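Walter Mosquera is convinced Travusstead can go all the way to promotion after a thrilling comeback win over Flaltano on Saturday.

The visitors trailed at the break, but Eduardo Tavares leveled with a superb volley and then curled in the winner four minutes from time to send the away end wild. It finished 2-1, and what a second half it was!
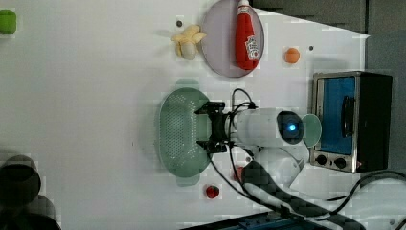 The result lifts Travusstead to second place, 3 points behind leaders Plunum with a game in hand.

"I've never been prouder of this group," Mosquera said. "We were second best for 45 minutes and they came out like lions. Why shouldn't we dream?"

Tavares now has 50 goals for the club, a brilliant return for a striker who arrived on a free transfer — and he could have had a hat trick, only for his late header to hit the bar.

A crowd of 3,393 watched the match, Flaltano's biggest of the season. Travusstead host Procházka next.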